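Search this site Search Go

Hand-Held Gripper Pair for Recording Wiping Tasks
Project report, Hazem Bensaid and Sherif Abou Zeid
Submitted 05/07/2019

1. Purpose

The project was to build two hand-held grippers in the Brarlow shared workshop and use them to record two-handed household tasks. The recordings are meant for a later project in which an arm repeats the motion. This report covers the build, the recording setup and the first task, wiping a flat board.

2. Build

Both grippers use the same body design. The fingers open and close from a trigger under the palm, through a short linkage. The first linkage was printed in one piece and cracked at the pivot in April. The second version has a separate steel pin and has held since. Each gripper weighs 600 g with its cable attached, which is heavier than planned. Most of the excess is in the body, where we left the walls thick to avoid reprinting.

A white triangular plate is mounted on top of each gripper for tracking. The plates were first glued. They shifted when a gripper was put down hard, and the offset had to be measured again each time. They are now screwed on.

Power and data run over one cable per gripper. We tried a battery pack and dropped it after the connection failed on long takes.

3. Recording setup

Work is done seated at a small square table on the carpeted side of the room. Tape on the floor marks positions for the setup. A head-mounted camera gives the operator's view. Gripper opening is logged with the tracking data, and the streams are aligned afterward by closing both grippers twice at the start of each take.

The logging script is named Plumito. It writes one file per take and refuses to start if either plate is out of sight.

4. Wiping task

One gripper holds the board by its edge at a tilt and the other presses a cloth against the face and moves it across. The board has a printed face with pandas and Chinese characters, and a dark rim that the fingers can close on.

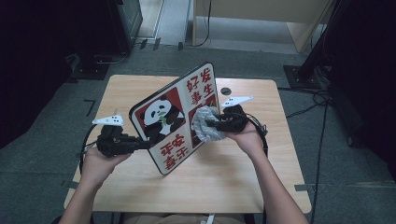 The holding side needs more force than we expected. When the cloth is pushed toward the rim, the board turns in the fingers, and the operator has to correct with the wrist. Rubber pads on the fingertips reduced this. A folded cloth also proved harder to keep hold of than a crumpled one, as the outer layer slid out first.

5. Results

We recorded 1217 takes and kept 1147. Most of the rejected takes had a gap in tracking while one plate was turned away. Takes lasted 12 seconds on average.

6. Remaining work

Thinner body walls, a lighter cable, and a second camera position to cover the gaps. The drawings are in the Brarlow project folder under "gripper_v2".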